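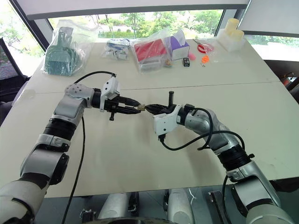 The handover set closed in July at 616 episodes, of which 344 survived review. That ratio is worse than I'd budgeted for, and most of the loss traces to a single labelling decision.

We had defined the transfer as complete when the receiving gripper's current rose above threshold. With small brass parts the threshold trips while both sets of fingers still carry load, so the giving arm was opening early in the labels and on time in the joint data. Oliwia Krawczyk spotted the offset while plotting finger width against current. It was 11 frames at the median, which is plenty to teach a policy to let go of things.

Changes for the next round:

- Release is labelled from the giving arm's finger width only.
- Both grippers hold for a fixed dwell before either opens.
- Operators call out a fumble at the time, and the episode is tagged instead of deleted.

I've kept the fumbles in a separate split. Hubert Pawlak wants to train on the recoveries; I'd sooner see the clean baseline first.

Background clutter stays on the table and gets reshuffled between batches. An earlier set with a bare tabletop gave a nicer loss curve and a policy that fell over when someone left a bag in view.

Retraining is on 2 seeds for now. The colour augmentation is unchanged, and I still haven't normalised the wrist torques properly.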